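Ticket 1075 – Label printer drops off network after idle period
Queue: Warehouse IT
Site: Bududholm, packing hall
Priority: Medium
Status: Closed, with follow-up
Owner: Niall Cruickshank

Reported problem
The label printer at packing bench C stops accepting jobs when it has been left alone for a while. Jobs sent from the shipping application sit in the queue as "Printing" and never complete. Power cycling the printer clears it. Bench staff have been doing this several times a shift and asked for a permanent fix before the June stock move.

Environment
Printer is on a fixed address, wired, connected to the floor switch in the Jadura cabinet. Print server is the shared one for the site. Shipping application is Wysocka, current release. Two other printers of the same model are on the same switch and do not show the fault.

Entry 1
Confirmed the symptom from the office. Printer did not answer ping. The bench reported that the panel looked normal and showed the correct address. Asked them to leave it alone and not power cycle. Link light on the switch port was on. The switch had no address entry for the printer on that port.

Sent a test page from the printer's own menu. It printed. That clears the print engine, the ribbon and the label stock, and leaves the network side.

Entry 2
Swapped the patch cable between the wall outlet and the printer. Printer came back, but unplugging and replugging any cable would have the same effect, so this proves nothing. Left the new cable in place.

Fault returned during the lunch break. Cable ruled out.

Entry 3
Moved the printer to a spare port on the same switch. Same result after an idle period. Moved it back so the port labels stay correct.

Checked port counters. No errors, no collisions, no link drops logged. Speed and duplex set to auto at both ends and negotiated to 100 full. Tried forcing both ends to 100 full. No change. Returned both to auto.

Entry 4
Compared settings with the printer at bench A, which works. Printed the configuration report from each and read them side by side. Differences found:

Firmware: bench C is one version behind.
Sleep timer: bench C is set to 28 minutes, bench A is disabled.
Energy-saving Ethernet: on at bench C, off at bench A.
Host name: bench C still has the factory name.

The sleep timer looked like the obvious candidate. Disabled it and left everything else as it was, so that only one thing changed.

Entry 5
Fault returned overnight. Sleep timer is not the cause, or not all of it. The queue had stopped on the first morning job and there were 429 labels waiting behind it by the time I logged in. Bench C was moved to the bench A printer while I worked.

Captured traffic on the switch port with the printer in the failed state. The switch sends address requests out to the printer and gets nothing back. When someone pressed Feed on the panel, one packet came out of the printer and it then answered normally for a short time. So the network interface is going into low power and not waking on incoming traffic, but it does wake on a key press.

Entry 6
Turned off energy-saving Ethernet in the printer's network menu. Saved and restarted. Checked the setting again after the restart and it had gone back to on. Repeated with the same result. The older firmware does not keep this setting.

Turned off the same feature on the switch port as a workaround. Printer stayed reachable for the rest of the shift and through the night.

Entry 7
Firmware updated at 6:15 on Friday before the benches opened. The update took longer than the panel estimate – the progress bar sat still near the end and then finished. Do not pull the power at that point.

After the update the setting stays off through a restart. Sleep timer left disabled to match bench A. Host name changed to follow the site pattern. Configuration report printed and filed in the Kondska folder with the others.
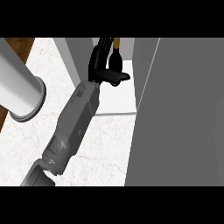 Do the jobs already stuck in the queue need to be sent again after the printer comes back?

Jobs showing "Printing" have to be canceled and sent again from Wysocka. Jobs behind them, showing "Waiting", will go through without help once the stuck one is gone. Check the last printed label against the packing list first – otherwise a parcel may end up with a duplicate.

Entry 8
Put energy-saving Ethernet back on at the switch port to test whether the printer setting alone is enough. It is. Port left at the site default so that the next person does not find an unexplained exception.

Monitored with a ping every minute over a full weekend with no print traffic. No missed replies. First job on return printed without delay.

Cause
Network interface on the printer entered low power when idle and did not wake on incoming packets. Old firmware discarded the setting that turns this off.

Resolution
Firmware updated, energy-saving Ethernet disabled on the printer, sleep timer disabled.

Follow-up
Add a check for this setting to the new printer setup sheet. The replacement unit on the spares shelf has the old firmware as well and needs the update before it goes into use. Assigned to N. Cruickshank.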